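My kitchen counters were beige for 16 years, and I blame myself. Then my friend Naomi Wanyama dragged me to a stone yard in Belmonte last June (she'd promised lunch!) and I fell hard for dark brown marble. I mean hard. The real slab was 600 dollars over my budget, so I've been looking at marble patterns ever since, and I've gotten picky about veins. 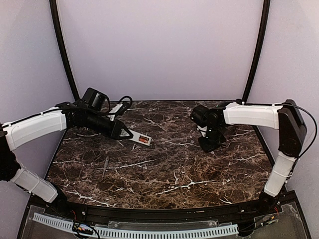
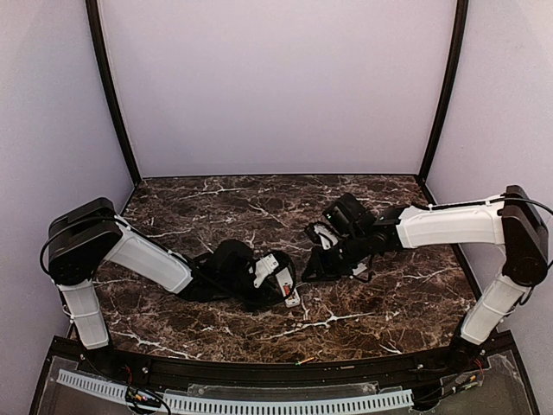

Pale veins on dark brown, every time.

What I'd ask before you buy
Get samples, and look at them at night.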